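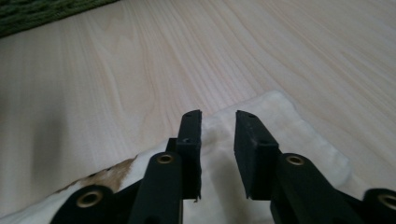

Housekeeping and Textile Care, Unit 4: Looking After Table Linens

Welcome back, everybody, and thank you for the lively discussion last time about fiber names (I have added the two spellings you caught to the glossary, so please print the new one). Tonight we move from what a cloth is made of to what we do with it once it has been through a supper or two. This is a long unit and I tend to wander in it, so I have put the main points down here for you to take home.

Sorting comes first

Plain white cotton and linen can share a load. Anything with colored embroidery gets its own, at least until you know the thread is fast. To test it, press a damp white rag against the back of the stitching for a minute and look for color on the rag. Old red and navy threads are the ones I worry about most – I once turned a whole set of napkins the pink of a boiled ham, and I still use them, but only for family.

Stains

Treat them before the wash, and work from the outer edge toward the middle so the mark doesn't spread. Tea, coffee and fruit usually give way to a cool rinse and a good soak. Grease wants a little dish soap rubbed in with the fingertips. Candle wax should be left to harden, lifted off with a dull knife, and then pressed between paper towels with a warm iron. Egg and gravy go into cool water, never hot, as heat sets protein into the fibers.

Drying and pressing

Take linens off the line while they still feel a bit damp, roll them up in a towel, and iron them within the day. Linen takes a hotter iron than cotton does. Press embroidery face down on something thick and soft, so that the stitches stand up instead of going flat. If you starch, go lightly, and skip it altogether on pieces headed for long storage. Starch cracks along the folds and it draws silverfish.

Storing

Wash everything before it is put away, even the pieces that look clean, for old spills you can't see will turn yellow over a summer. Bare wood shelves can stain cloth too, so line them with acid-free paper. Refold along new lines every so often, or roll the big tablecloths on a tube if you have the closet space for it.

For next time

Please read pages 19 to 49 in the Vetcombe reader, and bring one napkin or tea towel from home with a stain you have given up on. We meet Saturday in the Abreu room, and the kettle will be on.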